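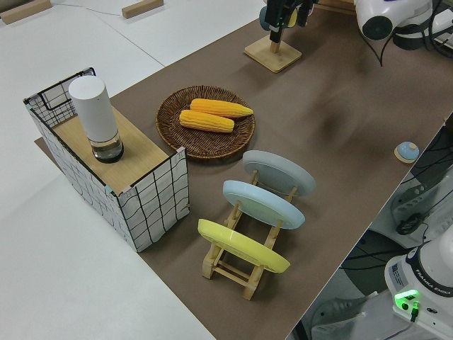 4. Registering a Transferred Player

Use this section when a player joins your club from another club in the league. For a player with no earlier registration, use section 3.

Before you start, have the signed transfer form and the player's Flosis ID at hand. You need the Club Secretary role in Flosis.

1. Open Squad and select Incoming Transfer.
2. Enter the player's ID. The name and last club fill in on their own. Check both against the form.
3. Choose the type of move: Permanent or Loan.
4. For a loan, enter the return month. A loan must cover at least 2 league matches.
5. Enter the contract length in seasons. The longest the system accepts is 4.
6. Upload the signed form as a PDF.
7. Assign a shirt number. Numbers already taken are grayed out.
8. Select Send to Releasing Club.

The status changes to Waiting. When the releasing club confirms, it changes to Cleared and the player shows up in your match day list.

Note: Players under 18 also need a guardian's signature on page two of the form. Flosis will not send the request until the guardian box is checked.

Caution: Do not field a player whose status is still Waiting. The match result can be overturned, even if clearance comes through later the same day.

If you picked the wrong type of move, select Withdraw and start again from step 1. You can withdraw a request only while it is Waiting – after that, write to Lamai Saengthong at the Dernholm registration desk.

The transfer window closes at 5 p.m. on the last day of September. Requests still in draft at that time are deleted.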